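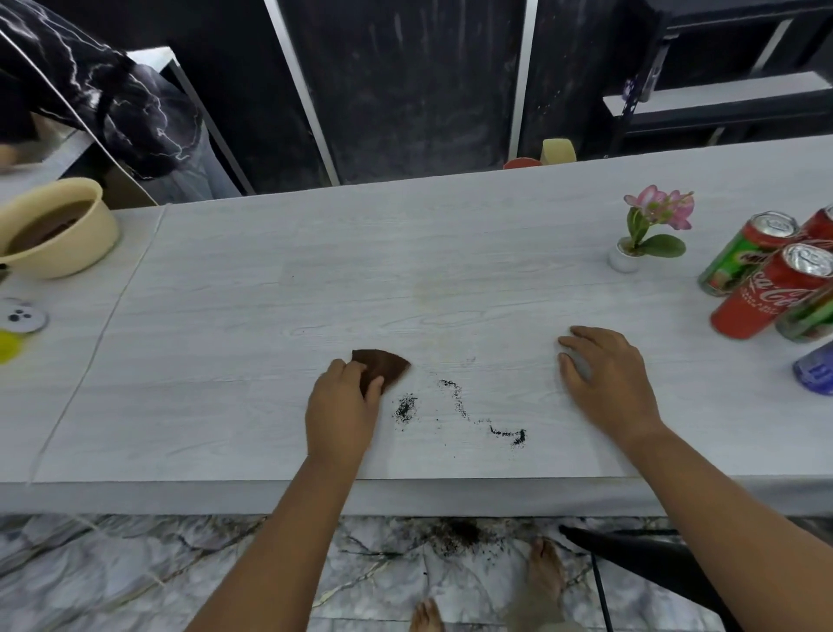
Support > Bewässerung > Zonico Balkonset > Ticket 662

Betreff: Pumpe läuft an, bricht aber mit Fehler 282 ab

Hallo liebes Ralby-Team,

ich schon wieder! Mein Zonico (der mit acht Tropfern, gekauft im März) pumpt morgens kurz los, brummt ein bisschen und zeigt dann Fehler 282. Im Heft steht dazu nur »Durchfluss prüfen«, na danke. Was ich bis jetzt probiert habe:

- Filter rausgenommen und ausgespült. War sauber.
- Schlauch auf Knicke abgesucht, einen gefunden (hinterm Geländer, klar), geradegezogen. Fehler bleibt.
- Batterien getauscht, Uhr neu gestellt. Fehler bleibt, und jetzt piept er auch noch.
- Werksreset über die kleine Taste unten. Danach lief er einen Morgen durch, ich hab schon gejubelt, am nächsten wieder 282.

Die Tropfer hab ich einzeln in einen Messbecher gehalten. Sieben machen, was sie sollen, der am Ende der Leitung kleckert nur. Kann so ein einzelner Tropfer das ganze Programm anhalten? Und gibt's den einzeln nachzukaufen?

Viele Grüße
Kulsoom Gilani

Nachtrag, Dienstag, 24. April 2018:
Danke für die schnelle Antwort! Endtropfer abgezogen, Stopfen drauf, Programm B gestartet: 427 ml in den Becher, kein Fehler, kein Piepen. Über Nacht lass ich ihn trotzdem noch am Eimer hängen, ich trau ihm nicht. Den Ersatztropfer nehm ich gern, aber bitte den grauen, der grüne passt nicht auf den dünnen Schlauch (hab ich beim letzten Set von Kidley gelernt, große Sauerei). Ticket bitte noch offen lassen, bis er da ist.

Kontakt | © Ralby Kundendienst | Nach oben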